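Kakura open day, notes from Monday

Typed up on the train so excuse the state of it. Got in just after 9, badge, coffee, no chairs left. Gerardo Pagano did the welcome, short, mostly where the fire exits are and please don't lean on the benches. Fine by me.

Skipped the warehouse demo (saw it last September at Nowicki, same talk same slides) and went straight up to the data floor. Glad I did. Small rooms, one task per room, an operator running the arms by hand over and over and every run saved. The target is 1000 good runs per task before they train anything. The pouring task was on 498 when I came in. Cup of lentils, bowl, two arms. Sounds like nothing. Arnout Vanhove, who runs that room, says pouring is the slowest thing they record becuase the cup has to be gripped well before the tipping even starts, and a bad grip spoils the lot.

Asked what counts as a good run. Lentils in bowl, cup back upright on the table, a stray or two is OK. Bad runs get kept too, tagged, separate folder. Asked if anyone uses the bad ones. "Ask me next year."

Each run is stored with the head view and the wrist views, all on one clock. Took these off the review screen, three head views and then a wrist one:

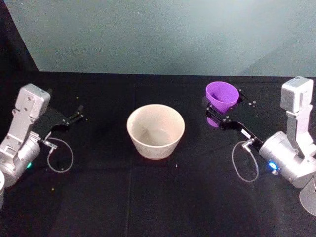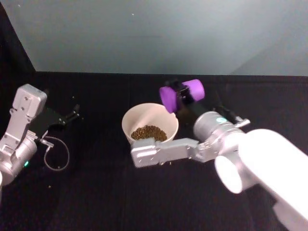
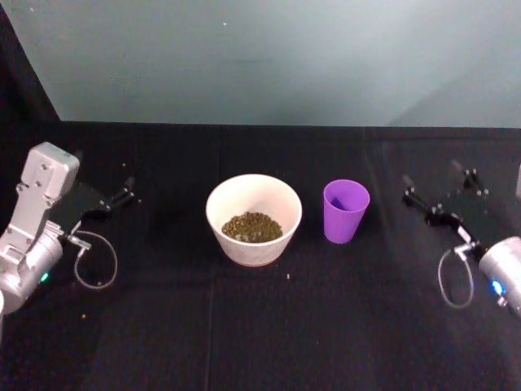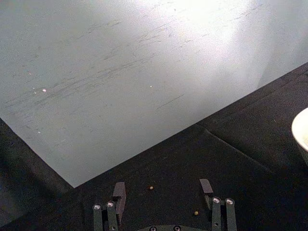

Wanted to ask about lighting, whether they change it between batches, but the Piker group came in behind us and we got moved along. Will email.

Lunch was wraps. Afternoon was Jollness on labeling, dry but useful, their people go through over 3000 clips a week and throw out more then I'd have guessed. Mostly for timing, start button hit too early, that sort of thing. Worth checking our own set for the same. No slides handed out, have asked.

To do: email Arnout re lighting and how they tag the bad runs. Get a price for a second wrist camera. Next open day is in spring, go early, parking is hopeless.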